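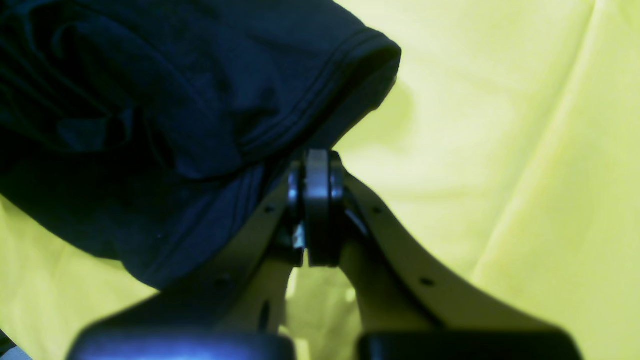
Le linge du printemps - petite galerie

Bonjour et bienvenue sur ma page. Je parle ici du rangement des vêtements, que je fais chaque année au mois d'avril. Le français n'est pas ma langue maternelle, je vous prie donc d'excuser les tournures un peu raides.

Le bleu marine
Un tissu bleu marine, avec des plis souples, et derrière lui un fond d'un jaune-vert très vif. J'aime beaucoup ces deux couleurs ensemble. Pour les T-shirts foncés, je fais toujours la même chose : je les retourne avant le lavage, à l'envers, et je les remets à l'endroit seulement au moment de plier.

Ma méthode pour plier
Je pose le T-shirt à plat, le devant contre la table. Je rabats un côté avec sa manche, puis l'autre, et je plie en trois depuis le bas. La première fois, j'ai mis 47 minutes pour une seule corbeille - maintenant je vais plus vite, mais je ne suis pas encore rapide.
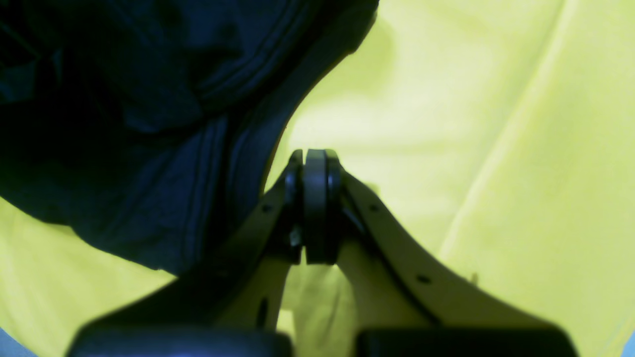 Le tissu, avant les piles
Avant de plier, je lisse toujours avec la paume, du col vers l'ourlet. Les vêtements que je garde vont dans la commode Bravarier, qui a 6 tiroirs. Les T-shirts sont rangés debout, les pulls restent couchés. Ce que je ne porte plus part dans un sac en coton de chez Ovard - cette année, 41 pièces sont sorties de l'armoire.

La prochaine galerie montrera les draps et les nappes, qui me donnent beaucoup plus de difficultés, surtout les draps-housses.

Page mise à jour le 2021-11-04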